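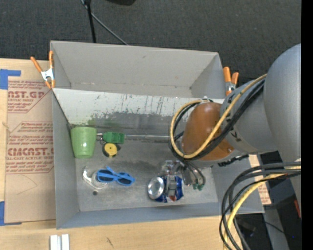 15/01/2026

Quick one tonight because dinner is on the stove and I said I'd post something this week.

So. The paper diary. I gave up my phone calendar in May, after the whole dentist mess (two reminders, both wrong, both at 3 am) and bought a notebook. Plain one, Achterberg, the fat kind with the ribbon. Figured I'd last a month.

Still going. Not pretty. I see those people online with the little drawings and the colored tabs and good for them, mine looks like a grocery receipt. Half of it IS grocery receipts, taped in.

What I do, since a couple of you asked after the last post:

One page a day. Date at the top, whatever has to happen, then whatever did happen. If something doesn't get done I write it again on the next page. By hand. Thats the whole system. After you've written "call Sumura re water bill" 10 days in a row you either call them or cross it out for good. I called. Was on hold for 17 minutes and then the nice woman fixed it in one go. Could have done that in the first week!

Things I've tried and dropped:

The monthly page. Never looked at it.
Colored pens. Lost the blue, then the green, then stopped caring.
Writing down what I ate. Depressing.
An index in the back - this one I do miss a bit, might go back to it.

Pens though. I was using whatever came out of the junk drawer and it bled through every page. Now I have a pack of Mekum gel pens from the drugstore, the thin ones, and they're fine. They skip if you write on a cold page, like if the book's been in the car overnight. Otherwise fine.

The bad part is birthdays. Phone used to do those. I missed two over the summer and felt awful, so now there's a list taped inside the front cover and I copy them over when I start a new book. Which I need to do soon, I've got a dozen pages left and the store in Jirkden only had the lined ones last time I went. I don't want lined. My handwriting is too big for lined.

Also it doesn't beep. Some weeks that is great and some weeks I walk right past the thing on the counter all day and find out at bedtime I was suposed to drop off a form. Leaving it open next to the coffee maker has helped. Has also meant coffee on most of October.

Do I remember more? Think so. I can tell you what I did on some random afternoon last fall, more or less, just because I wrote it down with a pen. Went back through the summer pages the other night and found a whole picnic I'd forgotten. Rained, apparently. We had the good bread.

OK rice is boiling over. If anyone knows where to get the unlined ones without paying shipping, leave a comment please.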